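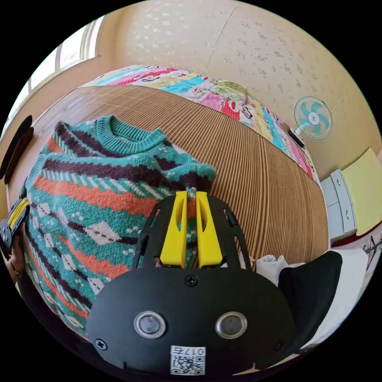

Kit Room and Boot Tips – Urnley Sunday League

Updated July 2023. Same page as before, more or less, with the shin guard stuff added and the bit about glue redone. Send corrections to Modupe Usman, not me.

Boots, straight after the game

Knock the mud off outside. Not in the car, not in the shower block. Bang the soles together, then a stiff brush, then an old butter knife for what's packed around the studs. Wet mud smears, so if it's really claggy leave them twenty minutes and go at it when it's crumbly.

Insoles out. Laces loose, tongue pulled all the way forward. Newspaper in the toes, balled up pretty tight, and change it after an hour. Second lot can stay overnight. No newspaper? Paper grocery bags work OK. Paper towels work too but you go through half a roll.

Never on a radiator. Never in front of the heater in the clubhouse either, I've seen a sole come clean off. Room with some air moving, that's it.

Leather boots: damp cloth, let dry, thin coat of conditioner every few weeks. Thin. Last March Georges Smadi put so much on his that they picked up every bit of grit on the Fanberg field and he had to start over with saddle soap.

Synthetic ones: dish soap, warm water, old toothbrush. Skip the conditioner, it just sits there.

Studs that won't budge

Drop of light oil at the base, wait overnight, try again with the proper wrench. Pliers chew up the edges and then you're really stuck. When they're out, wipe the threads and put on a tiny smear of petroleum jelly before the new ones go in. Hand tight first, all of them, then go around with the wrench. Check again at halftime if the studs are new.

Keep the spare studs in a pill organizer. Short ones one end, long ones the other.

Soles coming away

Flexible shoe glue, not superglue. Superglue goes hard and cracks the first time you bend your foot. Old glue off with sandpaper, wipe with rubbing alcohol, let it dry. Thin layer on both sides, wait the time it says on the tube (people don't), press together. Wrap the whole boot in strips of old bicycle inner tube and leave a full day. Two is better. Open a window.

Grass and mud on uniforms

Let the mud dry and brush it off before any water goes near it. Then cold rinse from the inside of the fabric, so you push the dirt out the way it came in.

Grass – white vinegar and water, half and half, dab it on, fifteen minutes, then a little liquid detergent rubbed in with your fingers. Repeat if you have to. Do not put it in the dryer until the stain is gone. Once it's been through hot you've pretty much got it for life.

Blood, cold water only. Cold cold cold. Soak, change the water, soak again.

Wash inside out, especially anything with numbers ironed on. Cool wash, low spin, hang up. No fabric softener on the jerseys, it clogs up the fabric and they stop wicking and they hold the smell. If they already smell, a cup of vinegar in the rinse for two or three washes usualy sorts it.

Numbers peeling at the corner: sheet of baking parchment over the top, iron on medium with no steam, press down ten seconds, let cool, look, do it again. Don't slide the iron around. Shirts only – the training tops melt. Ask Thérèse Lemieux, she has the shiny patch to prove it.

Goalie gloves

Wet the palms before playing, just a bit. Afterward rinse in lukewarm water, squeeze, don't wring. Hang by the wrist strap out of the sun. Don't store them palm to palm or they stick and tear when you pull them apart. Piece of plastic bag between.

Dried out palms can come back some if you soak them a few minutes and let them dry slow. Not always.

Shin guards

Sleeves come off and go in with the uniforms. The hard part gets a wipe with soapy water, and then baking soda on the foam side overnight, shake out in the morning. Do it over the tub. If the foam is crumbling, buy new ones.

Bags

Empty it. Tonight. Turn it upside down and shake it, wipe inside with a damp cloth and some vinegar, leave it open. A dryer sheet in the side pocket if you like that smell, I don't. Old sock filled with baking soda and tied off does the same job, change it every month.

Keep one plastic bag folded up in the bottom for wet things. Also a spare pair of laces, tape, and a black trash bag you can sit on when the bench is soaked.

Balls

Wet the needle before it goes in. Spit is fine. A dry needle wrecks the valve, and then you have a ball that's soft by halftime. Two drops of silicone oil in the valve at the start of the season. Let a little air out over the winter but don't flatten them completly.

Wipe down with mild soap, no pressure washer. Somebody tried it.

Nets

Fold, don't stuff. Two people, one each end, clips all on the same side. Small holes get fixed right away with nylon cord, double knot, melt the ends with a lighter so it doesn't fray. The big net for the Dodis end has a tag on it, put it back in its own sack please.

Kit room shelf

Wrench, pump, needles, glue, cord, brushes. If you use the last of something write it on the sheet by the door. Key is with Lama Abou Jaoude or on the hook, locker 38.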